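1 Aug 2021

Started on the small containers after breakfast. I have put this off since April, when Vira Vasylenko gave me the last of her sewing-room leftovers in a grocery bag and I added them to mine without looking. The result is that buttons, picture hooks, fuses and seed packets have been living together for months, and I bought a second pack of picture hooks because I could not find the first.

Method as follows. Everything out of the drawer, contents emptied onto newspaper, containers set aside by themselves. Lids in a separate pile. Any lid that did not fit something within two tries went in the recycling. I lost seven lids that way and do not expect to miss them. Washed the rest in the sink with dish soap and a bottle brush, rinsed, then upside down on a towel. The old labels came off with cooking oil left on for ten minutes, except for the Lokow ones, which have a paper face over some kind of film. The face peels and the film stays. Scraped those with a plastic card. Two still feel tacky and I have set them back for another go.

Sorting by size next. My first plan was to sort by use, but I have done that before and it falls apart as soon as one category outgrows its box. Size first, use second. The drawer is 80 mm deep on the inside, so anything taller than that with its lid on is out regardless of how good it is. I measured to the top of the lid and wrote the height on a strip of masking tape.
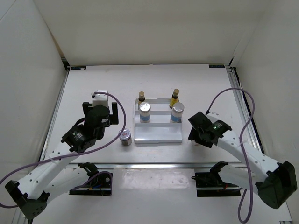

The part that takes longest is deciding on the grouping. Small things want to be kept close together or they slide when the drawer is pulled, and a gap of even a finger's width is enough to start them moving. I tried rows first. Rows look fine with the drawer closed and are a nuisance to use, as the back one can only be reached by lifting the front one. A tight group in the middle with the odd items filling in at the sides works better, and the group can be lifted out in sections.

Rory Dow called before lunch about the shelf brackets and I asked him what he does with screws. He keeps them in the Wamovora trays, the ones with the fixed dividers, and weighs them so he knows when to reorder. I do not need to know when to reorder. I did take his advice on desiccant for the seeds – one sachet per container, replaced each spring.

Contents went back in the afternoon. Shirt buttons and coat buttons are now separate. Fuses are by rating, with the dead ones thrown out after a check with the meter. The picture hooks came to one full container and a bit over, and the extra is in an envelope for Vira. Safety pins are a problem in that they hook onto each other, so I closed every one before it went in. That took about 100 pins' worth of patience and I would not do it again.

Weighed the drawer on the bathroom scale before and after, out of curiosity, then again item by item on the kitchen scale for the stuff I was getting rid of. 945 g out of the house, most of it bent nails and a lump of dried putty. The runners move more easily, though I also waxed them, so I can't say which did it.

Labels still to do. I have a roll of the Movura tape left but the black has gone gray at one end. Will try a fresh cut from the middle of the roll. Lettering on the lid only, as the sides can't be seen once they are in.

Left over for tomorrow: the two tacky ones, the seed dates – several packets have none – and the tin from Chisholm, which is too tall for the drawer by the thickness of its lid. It could go in without the lid. Bulb hooks, maybe, or string.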